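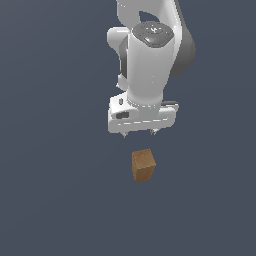 Fatima Bako opened the Ogundipe workshop to the public on 5 February 2018, and most of her visitors spent longer at the simulator than at anything else.

"People expect the big machine," she said when I called in that afternoon. "Then they find out that most of our work happens on a screen first."

The task she was showing is a simple one. A simulated arm comes down over a small brown cube and has to pick it up. Bako's team ran it 1000 times before trying it on the real arm in the next room.

"If it drops the cube in here, I press a key and start again," she said. "In there I have to get up."

She worked in packaging at Pulla for 12 years and taught herself to program in the evenings. I asked whether her old colleagues worry about their jobs.

"Some do, and I don't tell them they're wrong. I tell them to come and look."

Forty-four people had signed the visitors' book by closing time. The building dates from 1851 and has no lift, which Bako wants to put right before the next open day in April.

Recent items
Ceneck to move to larger site
Plandamon takes on four apprentices
Letters: parking near the workshop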